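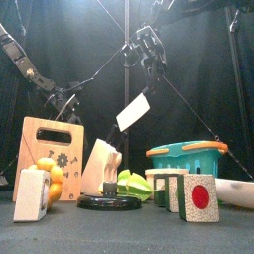 Fig. 3: Cleaver held up by a robotic gripper, knife block and play food on the table.

Setting up the prep corner

Okay, box is open, bits are everywhere, let's get this play kitchen going! I'm Wagner Tavares and I wrote this part of the Pinden guide after setting up the same kit with my own two at home (kitchen floor, 7 in the morning, no coffee yet), so I know where it gets fiddly.

1. Put the knife block down first. The wedge goes on the round black base, and I like the slots facing right, but suit yourself.

2. Stand the cutting board up on the left. Mine tips over if I put it too straight, so lean it back a little until it feels steady. The gear print can face front, it looks great that way!

3. Slide the cleaver into the block handle up. Don't push. If it sticks, pull it out, turn it around and try again.

4. Set out the fruit. I keep the little yellow-orange bunch in front of the board and the star fruit by the block.

5. Basket at the back right, round container in front of it, then the sushi-style blocks in a row in front of that. Biggest one at the front so small hands find it.

Note: the white bowl lives at the far right. We use it for "finished dinners."

Caution: keep the pieces away from kids under 3, and don't leave the cleaver lying in with real kitchen tools.

Missing a piece? Write to Cidier and give them part list 2441. I had to do that for a lid in June and the new one came 12 days later.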